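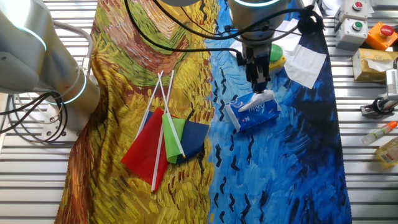
Investigación > Trabajo y tecnología > Artículos > Sección 4
Tiempo de lectura: 6 min
Compartido 526 veces · 6 comentarios

4. Resultados: el trabajo alrededor de la célula

4.1. Lo que decía el proyecto y lo que hacía la gente

El documento con el que Destlow justificó la compra de la célula de dos brazos describe el puesto de preparación de lotes como «una secuencia de coger y dejar». La expresión aparece en tres apartados y en el pliego técnico que Korard adjuntó a su oferta. Quien haya pasado una mañana en la nave sabe que coger y dejar ocupa una parte modesta de la jornada. El resto consiste en alisar telas, decidir si un paquete abollado sigue siendo presentable, buscar el artículo que el sistema da por disponible y contestar a alguien de expediciones que pregunta cuánto falta.

Los lotes son surtidos promocionales de composición variable: un textil estampado, algún objeto pequeño con palo o mango y uno o varios artículos de higiene en envase blando. Para la contabilidad son unidades. Para la pinza son problemas de geometría bastante distintos entre sí, y para las operarias son cosas con nombre propio, a menudo despectivo. Las banderitas de mano se llaman «los palillos» en los dos turnos. El textil recibe el nombre del estampado, de modo que en nuestras notas de campo consta, sin más aclaración, que «los cuervos vienen arrugados».

Antes de la instalación, cada puesto montaba el lote completo. Después, la tarea se dividió en tres: preparar la mesa, supervisar el ciclo y resolver incidencias. Solo la segunda figura en la nueva descripción del puesto. La primera se considera «acondicionamiento» y la tercera se considera improbable.

4.2. La mesa como lugar de negociación

La superficie de trabajo es de lamas metálicas y el textil se extiende encima. Los artículos se depositan sobre la tela, a la vista de la cámara, y los brazos los toman de ahí. El procedimiento escrito ordena presentar los artículos «separados y sin contacto mutuo». La norma se redactó, según el acta de la reunión de marzo, a partir de una prueba con cajas rígidas, que tienen la cortesía de quedarse donde se las pone.
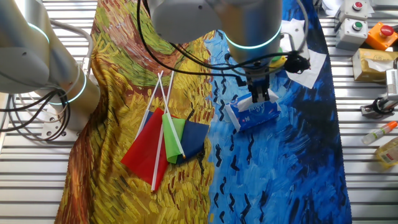
Figura 4. Célula de preparación durante un ciclo. La pinza sujeta un paquete azul y blanco sobre la zona azul del textil; a la izquierda, banderas de mano agrupadas, en palos blancos. A la derecha, pulsadores y parada de emergencia.

La Figura 4 muestra un estado de la mesa que las entrevistadas calificaron de normal y que el procedimiento no contempla. Las banderas se solapan, la tela tiene pliegues y hay papel blanco junto a la pinza. Preguntadas por la norma de separación, las dos operarias del turno de mañana respondieron que la conocían. Una añadió que la había firmado.

Sería cómodo leer esto como incumplimiento, y así lo leyó la primera auditoría interna. Nuestra observación apunta a otra cosa. Separar los palillos uno a uno lleva tiempo, y el tiempo de preparación de mesa no se registra en ninguna parte, con lo cual alargarlo equivale a aparecer en el informe como lenta sin motivo conocido. Las operarias presentan los artículos en grupo y se quedan cerca. Si el brazo duda, intervienen. El sistema anota el ciclo como autónomo siempre que nadie pulse nada, y en la nave han aprendido a ayudar sin pulsar. Ignoramos cuántos ciclos del indicador de autonomía deben su existencia a un codo oportuno; el indicador lo ignora también.

4.3. Los pulsadores

Junto a la mesa hay una caja con pulsador rojo, otra con pulsador verde y una tercera, naranja, con la seta de emergencia. La formación de Korard dedicó a los tres elementos una diapositiva. En la práctica constituyen el principal instrumento de expresión del personal respecto a la célula, y su uso sigue reglas que nadie redactó.

La seta apenas se toca. El rearme exige avisar a mantenimiento, mantenimiento abre un parte y el parte lleva una casilla titulada «causa humana» que viene marcada por defecto. El pulsador rojo, en cambio, se emplea con soltura y para fines diversos. Una operaria del turno de tarde lo explicó así: «El rojo es para cuando no te fías. La seta es para cuando ya tenías razón».

Esta distinción importa para la interpretación de los datos. La dirección nos entregó un registro de 2000 ciclos en el que las paradas se clasifican como fallo de agarre, fallo de visión u «otros». La categoría «otros» era la más poblada. Al contrastarla con los diarios de turno encontramos paradas preventivas, paradas para recolocar la tela, paradas para dejar pasar un carro y una parada atribuida a «que pitaba raro». Cisham, la herramienta de análisis contratada para explotar el registro, recomienda reducir «otros» mediante formación adicional.

4.4. Redistribución del esfuerzo

Todas las personas entrevistadas coinciden en que duelen menos las muñecas. Conviene decirlo con claridad, puesto que el resto de la sección puede dar la impresión de que la célula solo ha traído vocabulario. El gesto repetido de pinzar envases blandos era la queja más antigua del puesto y ha disminuido para quienes trabajan en la mesa automatizada.

Lo que aumenta es la espera atenta. Vigilar un brazo que casi siempre acierta cansa de un modo difícil de describir en un formulario de riesgos, y el formulario de Destlow no ofrece espacio para intentarlo. Varias trabajadoras pidieron volver a la mesa manual parte de la jornada. La petición se interpretó como resistencia al cambio y generó una charla motivacional de cuarenta minutos, a la que asistieron sentadas, circunstancia que valoraron positivamente.

También cambia el reparto del conocimiento. En la línea manual, quien sabía doblar bien el textil enseñaba a las recién llegadas. En la célula, ese saber se ha convertido en saber extender la tela de forma que la pinza no enganche un pliegue, y se transmite igual, de pie y en voz baja. La consultora Ezeani, encargada del plan de capacitación, elaboró un itinerario de competencias digitales en el que extender la tela no aparece. El umbral para darlo por superado son 1000 ciclos supervisados.

4.5. Limitaciones de esta parte del estudio

Observamos una sola célula, con un surtido concreto y con personal que sabía que estábamos allí. El registro de ciclos no permite distinguir entre turnos. Tampoco tuvimos acceso a los partes de mantenimiento, que Destlow considera documentación del proveedor y Korard considera documentación del cliente. La última consulta al respecto se envió el 27 de abril de 2025 y sigue abierta en ambos sistemas de incidencias, en uno de ellos bajo la categoría «otros».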